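Home News Opinion Events Contact

Opinion / Automation & Handling
February. By Chaimae Abou Zeid

Open days should publish their failures

The Irent open day gave visitors 18 stations and one headline number: 743 completed grasps in the week before the doors opened. The number of attempts was not on the poster. I asked Sherif Gaber, who ran the container station, and he said it was logged but not for display. A completed count without attempts is a measure of how long the equipment was switched on.

Irent teaches its grasping software with hand-held grippers. A person carries the tool through the task, a camera on the tool records it, and the arm is trained on the recordings. The method is cheap and I have no quarrel with it. 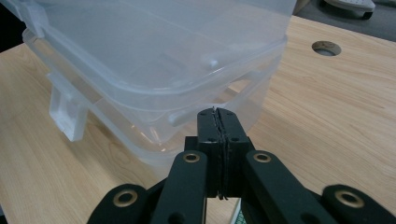
Storage boxes are a better test than the blocks and foam cubes used at most stations. A box has to be opened before it is useful, and the parts that matter are small. On a frosted, colorless tub with a clip-on lid, the latch is a chunky white block, more opaque than the wall it presses against, and the wood grain of the table shows through the plastic. Two narrow black fingertips have to find the latch anyway. Depth sensors do badly on material like this, and a vendor willing to put it on the table should get credit.

Credit should not replace data. Grurnis, two aisles over, posted a sheet with 100 attempts and a cause next to each miss. It looked worse than Irent's poster and told a buyer far more. Obsa Kahsay, who buys handling cells for Sakalauskas, photographed the sheet and skipped the brochure.

My request to organizers is simple: attempts, completions and resets, posted at every station and updated every hour. Irent already has the log.

Tags: grasping, trade events, test data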